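Subject: Re: Trasto fingers or Larnum fingers for cloth?

Hello all,

> We have the Larnum parallel gripper and it loses thin cloth in almost half of our tries. Before we order the Trasto fingers I would like to know if somebody compared them on garments, and what force and camera you used. Our controller is the Praltden.

We made this comparison in September, with the same controller as you have. I write what I remember and what is in my notes.

We did 1,272 grasps in total, divided equally between the 2 sets of fingers. With the force limit at 200 in the Praltden units, the Larnum fingers slipped very often on smooth cloth. At 400 they held well, but then they pulled the knit out of shape, and on one old sleeve they made a hole. The Trasto fingers were already good at 200 and we never needed to go higher.
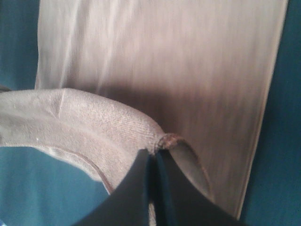

The wrist camera was the bigger problem for us. When the fingers are close to the fabric, pale cloth takes most of the view and the auto exposure goes up and down. I recommend to fix the exposure by hand before the approach. Also check your cable, we lost two afternoons because of a loose plug and I was blaming the driver.

For seams and hems, come in slowly and close in two steps. In the Praltden menu it is called "staged close" and it is off by default. With it, both sets of fingers became better, so please try this before you spend money.

I did not test the Ung soft pads. If somebody on the list has them, I would be glad to read your numbers, especially for ribbed fabric.

I can send the log files, but the column names are not in English.

Best regards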